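Umali software work package: progress report to the project manager

Prepared by Magdolna Somogyi, Apr 12, 2026
For: Gerardo Pangilinan, Jetex

1. Summary

In this period we worked mainly on the software which turns hand-held demonstrations into training data for the two-arm controller. The recording tool, Olus, is now stable enough for daily use. The left-right labelling module, Handidness, is finished in its first version and is used on all new recordings. The planner is behind the plan, and I explain this in section 4.

2. Recording and time alignment

Olus records three video streams, one from each gripper and one from the head, together with the opening of both pairs of fingers. In January the streams did not start at the same moment, and the difference between them grew during a long recording. We changed the clock handling so that every stream takes its time from one source. After the change we made 100 recordings with the utensil stand task and checked all of them by hand. In 14 of them the alignment was still wrong. The cause was the same each time: one stream dropped frames when the disk was busy, and the software did not write this down. Now it writes a warning and the recording is set aside.

3. Perception

The task for this period is the hanging of utensils on the stand. It is a difficult object for our perception, for two reasons. The metal base is shiny, and the depth estimate on it is not reliable. Also, the hooks of the rack are not in the gripper view when the gripper is low, so the position of the rack must come from the head view and be carried over. The grid on the table helps us with this, as both views can be matched to the same lines. 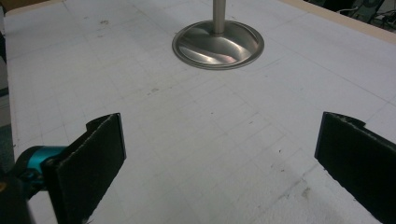

Gripper view first, with the foot of the stand ahead; then the head view, with both grippers and a spoon on the rack.
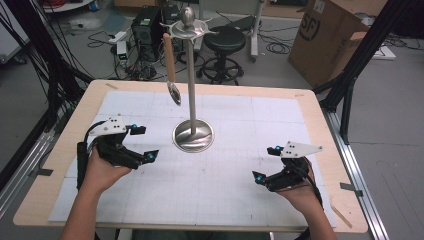
Gerardo Pangilinan asked, after he read the draft of this section, whether the matching will still work on a plain table, because the final users will not have a grid. He would accept the grid for training, but he does not want the controller to need it when it runs. He also wrote that he would prefer to see one honest number for the plain table, even if it is a bad one, before more work goes into the grid method.

I agree with this. The grid is used only to make the labels, and the trained model does not receive the line positions as input. However, the lines are of course present in the training pictures, so we can not exclude that the model learns from them. We will make a set of 200 recordings on a plain surface and report the result separately, without mixing it with the grid result.

4. Planning

The planner should decide which hand takes the utensil and which hand stays free. At present it makes a good choice when the utensil lies clearly on one side. When it lies near the middle, the choice changes from one step to the next, and both arms begin to move. We added a rule that keeps the first choice until the grasp is finished. This stops the change, but it is a temporary solution and makes the motion slow if the first choice was a poor one. A better cost function is in work. The delay against the plan is 14 working days.

5. Next steps

Plain surface recordings and the separate report on them.
New cost function for the choice of hand.
Written instructions for Olus, including the meaning of each warning.

For the plain surface work I need a decision on storage. The present disk will be full before the set is complete, and I ask that the purchase is approved together with this report.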